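Nerkholm N2 portable ventilator: bench and storage review

The N2 is a turbine-driven transport ventilator sold to small hospitals, clinics and aid stores that need a unit on the shelf for surge use. I tested one on a bench rig with a passive test lung over 183 hours. No patient was connected at any point, and nothing in this review should be read as clinical advice.

The unit has volume control, pressure control and CPAP modes. Delivered tidal volume was checked at three settings against a calibrated flow analyser. At 500 mL the N2 held within three per cent for the whole run. At 250 mL it drifted to six per cent after the filter had been in place for two days, and returned to its original figure once the filter was changed. The manual gives a filter interval in hours but the on-screen counter can't be set to match it, so someone will have to keep a paper log.

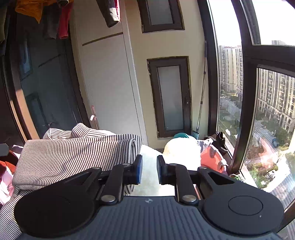 Gripper on the balcony, blue pads facing across the gap.

Battery performance is adequate. From full charge, with PEEP at five and the screen at half brightness, the unit ran 609 minutes before the low battery alarm. The battery slides out from the left side without tools. A discharged pack took a little under four hours to recharge.

Noise is the weak point. The turbine has a distinct whine above 20 litres per minute, and the older Breder unit I used for comparison is quieter at every setting. The alarm, on the other hand, is easy to hear through a closed door.

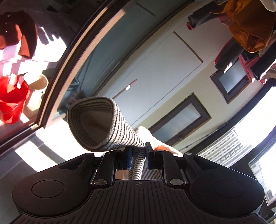 Storage matters more than most buyers expect – a reserve ventilator may sit in its case for a year. Nerkholm specifies a top-up charge every 90 days. After 71 days at room temperature the review unit still showed 88 per cent, and it passed its self-test on the first attempt. The case is sound, though the foam insert has no cut-out for the power supply.

Consumables are the other running cost. The breathing circuit uses standard 22 mm connectors, but the expiratory valve is proprietary. Van Dijk stocks it as a single item; Nirnard sells it only in cartons of ten. Both quoted delivery in April. Import paperwork was straightforward for the valve and slower for the battery, which ships as dangerous goods.

The review unit cost $1,807 refurbished, with one circuit and a mains lead. A wall bracket is extra.

Firmware 2.4 was installed throughout. The event log exports to USB as a plain text file, with times recorded in UTC and no option to change the offset.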